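Recording a teleop demo, step 4: the approach

Load the kitchen and move the arm to its start pose. Hold the trigger for the whole run — letting go pauses the log.

Record 20 runs per task and keep each under 60 seconds. Delete any run where you bumped something.

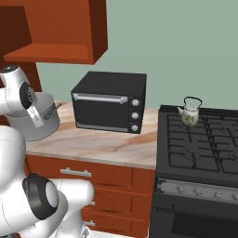 Slow down before the wrist gets near the counter. Most bad runs come from steering by the hand alone. With the pot partly hidden behind the wrist, as it is from this view, switch views before you close on the side handle.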